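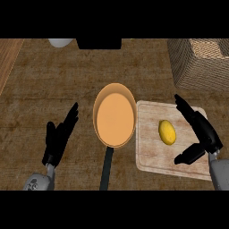
How often should I re-season a pan?

Whenever food starts grabbing at the surface or the color goes patchy and dull. I used to do mine on a schedule (first of the month, like a bill) and it was a waste of oil. These days I go by feel, and my everyday carbon steel skillet gets a proper oven session maybe a couple of times a year. Cooking in it does most of the work for you.

What oil do you use?

Plain canola. I've tried the fancy ones! I went through a whole flaxseed phase after reading a long forum thread by a guy who swore by it, and for me it looked gorgeous for a few weeks and then came off in little flakes in my scrambled eggs. Grapeseed is fine too, if you already have it. I wouldn't bother with butter or olive oil for this job.

How thin is "a thin coat"?

Thinner than you think. Rub the oil on all over, inside and out, then take a clean cloth and wipe it off as if you'd put it there by mistake. Shabnam Ghumman came to my June class with a pan so sticky you could have hung wallpaper with it, and all that had happened was too much oil. We scrubbed it back and started over and she was frying eggs on it the same afternoon.

Can I use soap?

Yes, please do. A squirt of regular dish soap and a soft brush won't hurt a good layer of seasoning. Just don't leave it soaking in the sink overnight, and skip the dishwasher completely. Dry it right away with a towel, then put it on a low burner for a minute to chase off the last of the water.

My pan has rust on it. Is it done for?

Almost never. Steel wool, some elbow grease, rinse, dry, and season it from scratch. My oldest skillet was orange all over when I got it from Marina Xenos, who'd had it in her garage for 31 years under a bag of potting soil. It's the one I cook pancakes in now.

Does any of this go for nonstick pans?

Nope, different animal. Don't season them in the oven, don't scrub them with steel wool, and keep the heat at medium or below. If the coating is peeling, it's time for a new one.

Can I cook tomatoes in carbon steel?

A quick splash at the end, sure. A sauce that bubbles all afternoon will strip the seasoning and can taste like you licked a railing. I use a stainless pot for that.

Why do my eggs still stick?

Usually the pan's too cold or there isn't enough fat. Give it a few minutes on medium, add the butter, wait for the foam to settle, then crack your eggs in and leave them alone! Poking at them too early is my own worst habit.

Do you still run the classes?

I do, in the back kitchen at Stergiou. It's 6 people at most and I'd like to keep it that way, as there's only so much counter. Bring one pan of your own and an apron you don't love. Kiyoshi Okabe keeps the sign-up list, so ask for him at the front.

Will you restore my pan for me?

I've got 9 waiting on my shelf as I write this, so I'm not taking any more until those go home. Drop me a note through the contact form and I'll let you know when I open it up again.

Last updated 25/07/2021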